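Rechercher sur le site Rechercher OK

FAQ — Montrer une tâche au robot (guidage à la main et téléopération)
Atelier de Prudisville, mis à jour le mercredi 20 septembre

On répond vite, entre deux sessions. Si votre question n'y est pas, mail.

Il faut savoir programmer ?
Non. Vous montrez, l'enregistreur note. Savoir lancer Wernov et cliquer sur Démarrer, ça suffit.

Guidage à la main ou télécommande, je prends quoi ?
Guidage à la main pour les gestes lents, près de la table. Téléopération pour le reste. Le poste Delis est réservé au guidage, le poste Najafi à la télécommande. Ne pas mélanger les deux dans un même lot, on a déjà dû tout trier une fois, merci bien.

Combien de démonstrations par tâche ?
114 pour une tâche simple, genre prendre / poser. Pour les tâches avec panier, plus. Le lot panier de Najafi en compte 892 et on continue.

Une démo ratée, je la jette ?
Ça dépend. Objet tombé puis repris proprement : on garde, cocher « reprise ». Bras en butée, arrêt d'urgence, quelqu'un qui passe la main dedans : poubelle.

Durée d'une démo ?
18 secondes, c'est bien. Au-delà d'une minute, coupez en deux tâches.

Le panier, je le place où ?
Où vous voulez dans la zone, mais changez-le de place et d'angle entre les séries. Sinon le robot apprend l'endroit et pas le panier. Pareil pour l'anse — tantôt d'un côté, tantôt de l'autre.
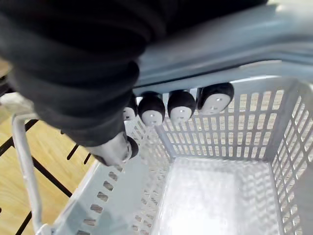
Approchez-vous du bord sans vous presser. Les parois ajourées, c'est le piège classique : un doigt de pince se coince dans un trou, l'opérateur tire, le panier suit. Si ça accroche, on ouvre, on recule, on recommence la descente. Pas de coup sec.

Et si je ne vois pas bien depuis la télécommande ?
Deux vues à l'écran : celle du poignet et celle du plafond. Pour entrer dans un récipient, regardez le poignet. Pour les déplacements, le plafond. Ne vous levez pas pour regarder en vrai pendant l'enregistrement, le robot n'aura pas cette info lui.

Le bras tremble quand je le guide.
Vous serrez trop fort. Tenez-le par la poignée et jamais par la gaine. Si ça tremble encore, refaire la compensation de gravité (menu Bras, 2e onglet).

La gaine fait des plis, c'est grave ?
Non, sauf si elle descend sur la pince. Dans ce cas la remonter, bras à l'arrêt.

Il y a du retard entre ma main et le robot.
Un peu, normal. Si ça devient gênant, fermez les autres fenêtres, puis rebranchez le cable de la manette. Toujours pareil ? Arrêtez le lot et prévenez-nous, des données décalées ne servent à rien.

Je suis gaucher.
Réglages, Manette, Inverser. À remettre comme avant en partant SVP.

On peut être plusieurs sur la même tâche ?
Oui, c'est même mieux. Chacun sa session, chacun son identifiant. Les façons de faire différentes sont les bienvenues tant que le départ et l'arrivée sont les mêmes.

Quand est-ce que le robot le fera tout seul ?
Premier essai en autonomie prévu en novembre, sur le prendre / poser uniquement. Le panier après.

Où vont les enregistrements ?
Sur le serveur de l'atelier, dossier du poste. La copie se fait la nuit, donc n'éteigez pas la machine le soir. L'écran oui, la machine non.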